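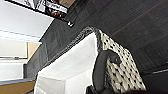
Questions people ask me about sewing and mending

Hi! I'm Geeta Bansal and I run a small mending business out of my spare bedroom. I get the same emails over and over (which I love, please keep writing), so I finally typed up my answers. If yours isn't covered, the contact form is at the bottom of the site and I read everything, usually in the evening with tea.

What do you fix?

Clothes, mostly. Jeans, sweaters, coat linings, kids' pajamas, the odd stuffed rabbit. I also do curtains and pillow covers as long as they fit through my machine. I don't do leather, wetsuits or tents. I tried a tent once and I had bits of seam tape stuck to my elbows for days, so no more tents!

How long will it take?

Small jobs like buttons, hems and popped seams are usually ready within a week. Knitwear takes longer. If you have a wedding or a funeral or a job interview coming up, tell me when you write and I'll tell you straight away whether I can do it. February is quiet and you'll get your things back fast. The weeks before the holidays are madness.

What does it cost?

A plain hem is $16. A button is $2, and I'll sew on a spare for you if you've got it. A zipper in a pair of jeans is more than a hem and less than you fear. For sweaters I need to see the hole first, because a moth hole on the front of a fine merino and an elbow on a chunky cardigan are completely different animals. Send me a photo next to a coin and I'll give you a price before you bring anything over. I stick to the price even if it takes me longer than I thought, which it often does.

Do I have to wash things first?

Yes please!! Wash and dry everything, and check the pockets. This matters most with wool. If moths have been at one sweater then there may be eggs in the others, and my whole house is full of yarn. Before it comes to me, I'd like any moth-eaten wool to go in the freezer for 2 weeks in a sealed bag. Let it come back to room temperature before you open the bag or you'll get damp on the inside.

Can you make it so the repair doesn't show?

Sometimes. On denim and thick wool I can get pretty close. On thin T-shirt fabric, hardly ever. I keep a big stash of thread, but blacks are much harder to match than you'd think, and so are old faded blues. If you want an invisible mend on something very precious I'd send you to a specialist reweaver and wish you luck with the bill.

And if I want it to show?

Oh, then we'll have fun. Bright darning, patches on the outside, a row of little running stitches in orange on gray - I'm happy to do any of it. Bring me a color you like. One of my favorite jobs so far was a navy work jacket called Bisht (yes, the owner had named the jacket, after his old boss). Both cuffs were gone and we bound them in mustard corduroy. He wears it everywhere.

What machine do you use?

Everybody asks! My everyday one is a Drello I bought secondhand, and it's loud and heavy and goes through four layers of denim without complaining. I have a Jondeo for stretch fabrics. You don't need either of these to mend at home. A packet of needles and decent thread will do most of what's on this page, and I did it all by hand for years.

What should I buy if I want to start mending myself?

Hand sewing needles in mixed sizes, a pair of small sharp scissors that you never let anybody use on paper, polyester thread in black, white and gray, a thimble if you can stand wearing one (I can't), and a darning mushroom. You can use a lightbulb or an orange in place of the mushroom. I used a wooden doorknob for ages. All of it should come in under $15 if you leave out the scissors, and good scissors last forever if you hide them.

Can I send you my clothes by mail?

You can, inside the US. Fold everything, put it in a plastic bag inside whatever envelope or box you're using, and put a note in with your name and what you want done. Please safety-pin the spot as well. I once spent half a morning hunting for a hole in a black lace dress and it was under the arm the whole time. Return postage goes on your bill at whatever it costs me.

Do you teach?

I do a beginners' evening at the Idodus, the little café by the library. It starts at 7 pm and you bring one thing with a hole in it. We do darning first and then buttons, and then mostly we talk. Dates go up on the news page. Kids are welcome if they come with a grown-up and can be trusted near pins.

What happens if you ruin something?

I tell you, and we sort it out. It's happened twice that I know of. Both times I paid for the item and felt awful. If I think a repair is risky I'll say so before I start, and you can decide.

Will you take my old fabric?

Cotton, linen, wool and denim, yes, clean and in pieces bigger than a dinner plate. I can't take fleece or anything with foam on the back. Buttons are always welcome, and jars of mixed ones make my whole week! Please email before you drop anything on the porch, especially if it looks like rain.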